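Gusik Heavyweight White T-Shirt, Three Months of Wear and Washing

I bought five of these in May to replace a drawer of white undershirts that had gone gray at the collar. They cost $35 for the pack from Boltden, where I also get my socks. It is now August 2019 and the shirts have been through enough laundry that I can say something useful about them.

Fabric

The cotton is thicker than what you get in the usual plastic-wrapped pack from the grocery store. It isn't see-through, even over a darker undershirt, and you can wear it on its own without a pocket outline or a chest hair showing. Out of the package it felt a little stiff and smelled of the warehouse. One wash took care of both.

The downside of the weight is drying time. On a line in the garage mine take most of a day. In the dryer they need a second cycle if I put them in with towels, so I stopped doing that. If you live somewhere humid and don't own a dryer, look at the lighter version Gusik sells. I had one of those years ago and it dried overnight on a hanger, although the hem went wavy.

Sizing and shrinkage

I'm between a medium and a large and ordered the large. It was long at first, well past the belt. After the first hot wash and a full dryer cycle the length came up by an inch and the width hardly changed. There has been no real shrinkage after that. If you wash cold and hang dry, order your normal size. If you use the dryer on high, go up one.

The sleeves are cut full and come down close to the elbow. I don't mind that, but anyone who wants a fitted sleeve will be annoyed by it.

Collar

Collars are where cheap white shirts fail, so I paid attention. The ribbing on four of the five is still flat. The fifth has a slight ripple on the left side, and I think I stretched it myself by hanging it wet from the neck. The stitching is even all the way around on every shirt and I haven't found a loose thread there.

The label

The shirts have a sewn-in care label and it is my main complaint. I prefer a label printed on the cloth.
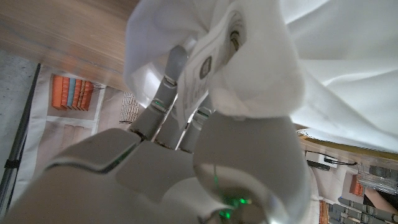 The care label, with the small print and the round black logo.

The print is small. I need my reading glasses for it, and the washing instructions are repeated on the packaging in a size a person can read. For the first couple of weeks the edge of the label scratched. It softened after several washes and I no longer notice it during the day, but I do notice it when I sleep in one. I tried cutting the label out of one shirt with nail scissors and left a stub that was worse than the label. Use a seam ripper if you're going to do it, and go slowly, or you'll open the seam along with it.

Washing and wrinkles

These wrinkle more than I expected. Leave one in the basket overnight and it comes out creased all over, and a few minutes on a hanger won't fix it. I take them out while they are a bit damp, shake them hard, and fold them right away. That gets them good enough to go under a button-up. For wearing alone I run an iron over the front.

I wash whites separately with regular powder and no bleach. The white has held up well. There is a faint yellow mark under the arms on the two I wear for yard work, and an hour of soaking in oxygen cleaner took out most of it. A coffee spill down the front of another came out in the normal wash, which surprised me.

Compared with the others I've owned

Before these I wore Mikex shirts for a few years. Those are softer and cost less, and they were done after a summer. Holes started near the hem, where the belt buckle rubs. I have no holes in the Gusik shirts so far.

I also have one Flanagan tee that was a gift. It's the best of the three by a good margin, with a collar that sits perfectly, and I would never pay that price for something I paint the fence in.

Ordering

Boltden had 152 reviews up when I ordered and plenty of them complained about slow shipping. Mine arrived in five days in a plain bag. All the shirts were the right size. Returns are free on unopened packs only, so you can't try one on and send the rest back.

Who should buy them

If you want a solid white shirt for work or layering and you don't mind a label at the neck, they're worth the money. If labels bother you a lot, skip them.

Score: 80 out of 100. I took most of the points off for the label and the rest for the wrinkling. I'll be ordering another pack in the same size.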